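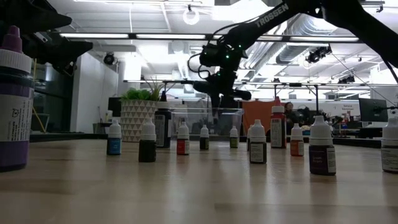
Stavthorpe Model Railway Club
Minutes of the December meeting, upstairs room, 7.30pm

1. Apologies
Received from the Ovcombe members, all of them, citing fog.

2. Last minutes
Agreed, after "heated" was changed to "full" in item 4.

3. Money
Balance £841. The hall bill of £217 is due and will be paid with the usual sighing.

4. Viaduct
Femke Vermeulen reported that 21 arches are finished and 2 lean. Proposed that the leaning ones face the wall. Carried.

5. Station colour
Cream or stone, again. Forty minutes. Deferred, again.

6. Exhibition
Ovcombe want the table by the tea urn. So do we. Femke to write, politely at first.

7. Any other business
Whoever has the long ruler is asked to bring it back.

Closed 9.50pm.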